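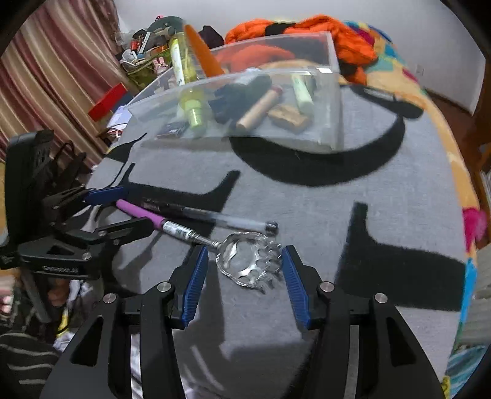

**thin shiny objects keep slipping out of our gripper pads - school club project**

Enda Scanlon

Club project, 2 of us on it. Hand-held grippers, two fingers each, blue ribbed pads. Task is pick up small household stuff and drop it in a clear bin. Blocks and bottles fine. Back scratcher is killing us. The telescopic kind - thin metal shaft, claw head. Grab the shaft and it rolls. Grab the head and it twists as soon as we lift. Pen does it too but not as bad.

Logged 265 tries so far, all on a bed becuase that's the space we have. Demo at Fernbridge in March. Do we change the pads or change how we grab? Budget is basically zero.

---

**Aoife Gallagher**

Change the grab first, it's free.

Long thin thing = find the balance point. On a back scratcher that's usually nearer the handle than you'd think. Put it on one finger, see where it tips, mark with tape. Grab there, ribs running across the shaft if you can turn the pads. If the ribs run along it the shaft just sits in a groove and spins.

Also close slower. Soft bedding lets the thing sink when you push down, so one pad touches before the other and shoves it. Try the same pick on a table, 15 tries each. If the table is way better it's your surface and not the pads.

Don't grab the head. Weight all hangs off one side, of course it twists.

---

**jillden616**

get better pads. we used Ferkeo ones, no problems

---

**Enda Scanlon**

Which Ferkeo ones? Anyway - tried the tape thing, balance point was right up by the handle like Aoife said. Handle is fatter too so more to hold on to. Havent done the table test yet, will post numbers when we do. Pen still rolls.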